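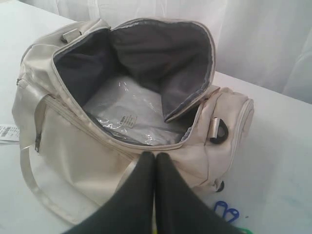 Wrist cam, fingers at the front lip of the bag, packet on the floor of the main compartment.

Thread: Two-finger gripper and soft bags, grasp keeps landing on the lining

vkushnir
Arm is the six-axis Covo I rebuilt over winter, on the bench at the Duvcombe shared workshop. Fingers are printed, black, wide at the base and slightly tapered. Task is to reach into an open duffel and bring out the plastic-wrapped packet. With a rigid tub I get it nearly every time. With the bag, 13 clean picks out of 78 tries. The rest are split between closing on grey lining, skidding off the film and hooking the zipper trim on the way in.

Control is position only, with a current limit on the gripper motor. Depth comes from a separate sensor on a post to the left. Wrist camera is colour only. Loop runs on an old desktop, no GPU to speak of.

Questions:
1. Is there a sane way to find the packet edge when the film throws that much glare?
2. Fingertip shape. Mine are too wide, I suspect.

yev_kravchuk
Fingers first. You've got the tips nearly together at the lip and they still take up a fair chunk of the opening. Open them inside the bag and you'll be pushing fabric before you touch the packet. Print a set at half the width, with a thin wedge at the tip, and glue on a strip of silicone. Film slides on bare plastic no matter how hard you squeeze.

vkushnir
Half width flexes. Tried it in PETG in June and the tips splayed under load.

yev_kravchuk
Then put a rib down the back. Mine have a 4 mm rib and hold fine on a similar gear ratio.

Pranab L
I don't agree that it's the fingers. The right side of that opening has folded partly in on itself. Any approach planned from a depth image taken before the arm moves is stale as soon as you brush the flap. I'd want the bag held open before changing any hardware. Two spring clamps on a bit of dowel, done.

vkushnir
The whole point is that the bag isn't fixtured. If I clamp it open I've built the tub again.

Pranab L
You'd have a baseline, though. At the moment you can't say how many of the 65 failures belong to the bag moving and how many to the packet. Clamp it, run the same count, compare.

Cinzia Ruggiero
Agree with Pranab on the baseline, disagree that hardware can wait. Both are an afternoon.

On the glare: drop your exposure until the highlights on the film stop clipping, then threshold. The lining is dark grey and the packet is whitish, so you have far more contrast than most people get. Ignore the printed label. It's too small to read at that distance and sits near the middle, so it tells you nothing about where the edge is. Watch for the outside of the bag, too. It's cream and a bit glossy, and any mask that works on the packet will pick up the front panel. Crop to the region enclosed by the zipper trim first.

vkushnir
Exposure is on auto. That might be most of it. White bench plus white curtain behind, so it's metering off the background.

Cinzia Ruggiero
Lock it. Gain as well, and white balance while you're in there.

ustyna_i
The strap is lying slack across the table in front, on the side your fingers come in from. I lost a wrist cable to a strap loop on a backpack rig. Tuck it under or add a keep-out zone. Same for that D-ring on the right end if you ever approach from there.

yev_kravchuk
What's the current limit set to?

vkushnir
1687 in the servo's own units, out of 4000. Haven't converted it. Higher than that and it stalls hot when it grabs a fold.

yev_kravchuk
Leave it alone until you have the silicone on. You may be able to drop it.

vkushnir
Update. Locked exposure, cropped to the trim, moved the strap. No change to the fingers. The mask now follows the packet outline apart from one corner where it sits against the lining in shadow. Skidding on the film is as bad as before. Narrow fingers with a rib are on the printer. Pranab, I'll do the clamped run after that.

Pranab L
Do the clamped run with the old fingers first or you're changing two things at once.

vkushnir
Fair. Old fingers, clamped, then new fingers, clamped, then unclamped. Will post the counts.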